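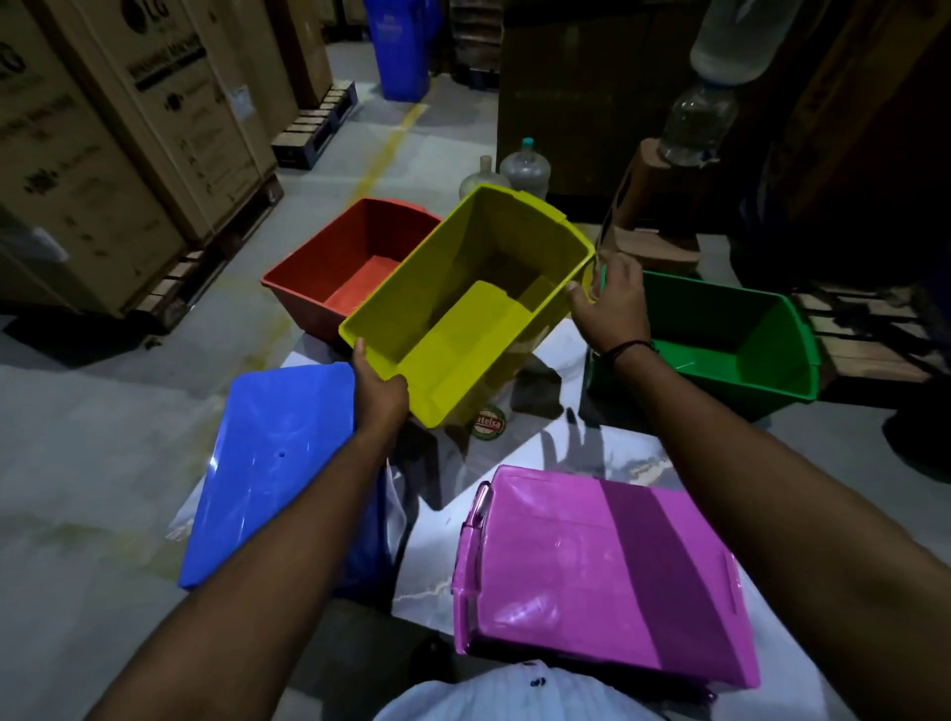
Ghazala Dhanial writes that she skipped this section on her first Sikeo shelf kit and regretted it by step 3.

## 4. Sorting Bins Before Labeling

1. Empty every bin. Yes, that one too.
2. Pick a color for each kind of stock. Write it down; memory is not a filing system.
3. Wipe the rims and let them dry. 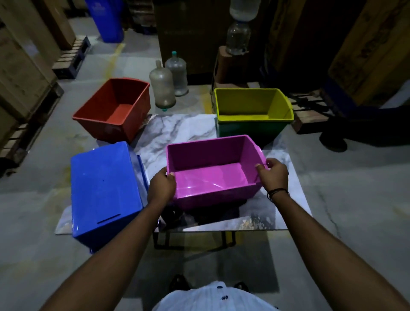
*Fig. 4-2. Magenta tub, held by the rim.*

4. Stick on the labels, short side out.

**Note:** Labels can be moved for 2 minutes. After that, you live with your spelling.

**Caution:** Don't stand on a bin.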